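旧电脑才是最好的教材

上礼拜跟Thibault吵了一架,准确地说是边吃面边吵,吵的是我们共享工坊那套双臂到底该拿来干嘛。他想叠衣服,想倒咖啡,想做那种放到网上大家会点赞的东西。我想让它接着拆旧电脑、装旧电脑,硬盘拿出来,再放回去,拿出来,再放回去。他说这也太无聊了吧!我说无聊才对啊。面都坨了也没吵出结果,所以我干脆写下来。

先交代一下,我不是学这个的。白天做的是排版,跟机器人八竿子打不着,就是住得离Mernodau近,骑车一会儿就到,去年四月开始在那儿混,先是蹭3D打印机,后来蹭着蹭着就蹭到机械臂那张台子上去了。所以下面说的都是一个半路出家的人的看法,懂行的朋友要是觉得哪里不对,尽管来骂。

我的看法很简单:家里或者工坊里搞机器人,第一个像样的项目就该挑旧台式机。

为什么?一来便宜嘛。Langlois那边的一家公司清仓库,Corina去拉了一趟,后备箱和后座都塞满了,一分钱没花。夹爪要是一个没收住,把塑料卡扣捏断了,心里咯噔一下也就过去了,换一个就是。你拿自己的咖啡机试试?我那台咖啡机我可舍不得。

二来,机箱里头是真难,可它难得很讲道理。硬盘笼子有导轨,有卡扣,歪一点点就进不去,进不去你立刻就知道。叠衣服呢,叠得歪歪扭扭算不算叠好了?Thibault说算,我说不算,这就没法聊了。硬盘没这个问题,它要么到位要么没到位,不用开会讨论。新手最需要的就是这种东西,一个不给你留面子的任务。

线就更别提了。我以前以为难的是芯片啊内存啊那些看起来娇贵的东西,做了几个月才明白,最烦人的是线。SATA线软趴趴的,今天弯这边明天弯那边,你以为夹爪下去的路上什么都没有,结果一条线就横在那儿。Benoît的办法是每次开始前用手把线捋一遍,捋得服服帖帖。我反对!捋顺了练出来的东西,换一台没人捋过的机器就傻眼了。这一条我们俩到现在也没谈拢,工坊的白板上还留着两栏,一栏写着“捋”,一栏写着“不捋”,下面各有签名,他那栏比我多一个。

再说钱。总有人觉得玩这个必须先砸一大笔,其实臂和夹爪是大头没错,那是工坊的,大家按小时分摊,剩下的东西真没多少。我们给这个项目定的上限是2000欧,包括台面、打印耗材、乱七八糟的螺丝和转接件,到现在还没花完。花得最值的,我要投票给那块打印的灰色治具板。

说到治具板我能讲一晚上(Colette已经禁止我在饭桌上讲了)。最早的时候我们零件就往台面上一搁,搁哪儿算哪儿,机械臂每次都要重新找,找得我火大。后来Mark Anthony画了第一版,上面有立柱有卡槽,小零件各有各的位置。打出来一试,槽窄了,零件塞不进去。第二版又宽了,晃荡。反反复复改,文件夹里堆了51个版本,名字从“最终”一路叫到“最终真的最终别再动了”。可是你问我这几个月学到的东西里哪样最管用,我会说就是这块板。程序写得再漂亮,零件放得乱七八糟,照样白搭。

网上那些教程不爱讲这个,我能理解,拍一段打印机慢慢吐塑料谁看啊。但是我真心觉得,刚入门的人应该把一半的时间花在台面上:桌子稳不稳,零件放哪里,手从哪边伸进来不碍事,灯会不会反光。Garville论坛里有个长帖专门吵这个,我翻到第1071楼还在吵要不要把机箱固定死。我的意见是先固定,等能做顺了再松开,让它稍微跑一点位置,难度就自己上来了,都不用另找题目。

对了,还有两条臂的问题。有人问我,家里弄一条行不行?行,当然行。很多事一条臂都能做,无非慢一点,多换几次姿势。可一旦碰到要按着卡扣同时往外抽的动作,你就会特别想念另一只手。我自己的建议是先用一条臂,把能做的都做到烦,再去想第二条。一上来就上2条,光是让它们别互相打架就够你忙的了,我见过有人在这一步就把东西挂二手卖掉了,怪可惜的。 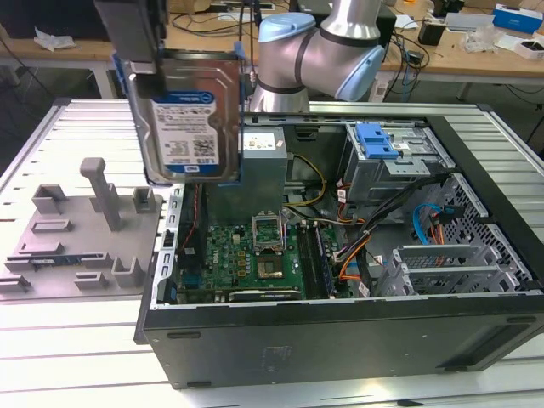
标签上写着1.0TB的硬盘,夹在半空。

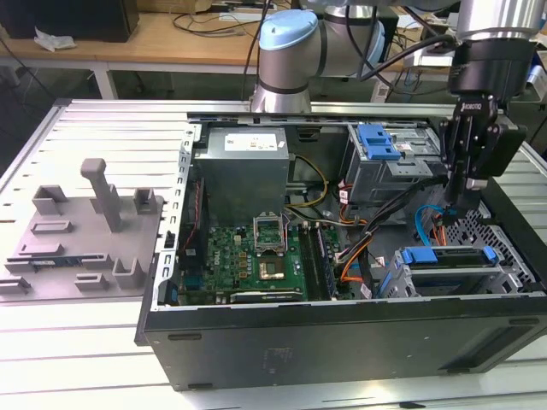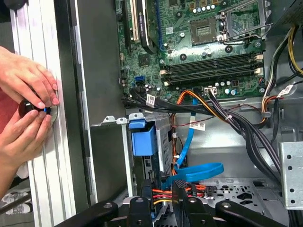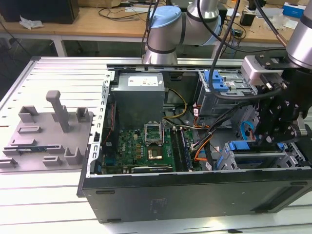
回头说Thibault的那个意见,他有一点我得承认:拆装旧电脑确实不好看。我妈来过工坊一次,坐在高脚凳上看了半天,问我,它什么时候开始呀?我说妈,它已经做了三轮了。她“哦”了一声,低头接着剥橘子。要是换成倒咖啡,她大概会拍视频发到家族群里去。

可是好看这件事有点骗人。倒咖啡的杯子每次都摆在同一个地方,壶里每次装同样多的水,录上二十遍挑一遍剪出来,谁看了都说厉害。真让它换个杯子,洒一桌子。我不是说大家都在作假,我自己也剪过这种视频,剪完还挺得意。只是新手看多了容易误会,以为自己做不出来是自己笨,然后就不玩了。

所以我特别希望工坊能多存一点失败的记录。哪次没夹住,哪次顶到了笼子边,哪次卡扣没按到底就硬抽,都留着,写上两句话,别删。Corina前阵子开始用一个叫Mekent的小工具记,其实就是个表格加了几个下拉框,难看得要命,但是好用。我现在准备动手之前会先去翻一翻,看看上一个人栽在哪儿。有一回翻到一条写着“不知道为什么就成功了”,我很喜欢这条,建议加粗。

还有人会说,旧电脑总有一天要没了,谁还用三寸半的硬盘啊,练会了有什么用?这话我听过好多遍。我的回答是,我学骑车用的那辆车也早就没了呀,我现在照样会骑。往窄缝里送一个方盒子、避开软的线、感觉到顶住了就退一点再来,这些换到别的机器上照样用得着,洗衣机里有,打印机里有,我家那个坏了两年的对讲门铃里头估计也有。

Thibault看完草稿回了我一句:“那叠衣服呢?”行吧,我答应他了,等内存条这一关过了,台子让给他两个礼拜,衣服他自己带,治具板不许拆。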